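Home News Stores Press Contact

We use cookies to improve your visit. By continuing you accept our cookie policy.

Press release - March
By the Allora press office

Allora toy library opens second branch in Indulard, 2,000 items to borrow

INDULARD - Allora opens its second toy library this month, in the former Cordier shoe store across from the bus station. Doors open 10 a.m. Free parking behind the building, enter from the side street please, the front lane is for deliveries only.

Members can borrow puzzles, board games, ride-ons, dress-up, train sets and building bricks. 2,000 items on the shelves at opening, more coming over the summer. Loans run three weeks. One renewal by phone or at the desk, unless another family has a hold on it.

Membership is $90 a year per household. Grandparents can be added to the card at no charge. The first 200 households to sign up get a free month on top.

The first branch has 261 member families and a waiting list for the bigger items, mostly play kitchens and balance bikes. Those will be shared between the two branches, with a van running twice a week. Smaller things stay were they are.

Booking is through Netisell, same login as before. Existing members do not need a new card - the old one works at both desks. Late fees are the same too.

Building bricks go out in mixed bags, sorted by size. Bags are weighed on the way out and again on return, so a lost piece or two is no problem. Broken ones, just tell the desk.

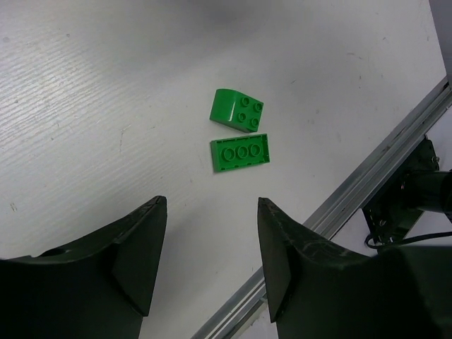
One member wrote to us that her kids get through a bag of bricks in a weekend and then want a diffrent one, and could the loan limit go up from four items to six. It can. Six items per card at both branches from opening day, bricks included.

Donations: clean, complete, no batteries inside. Drop off at the Indulard desk during opening hours. No soft toys at this time.

Press visits by arrangement, mornings are best. Contact the Allora press office.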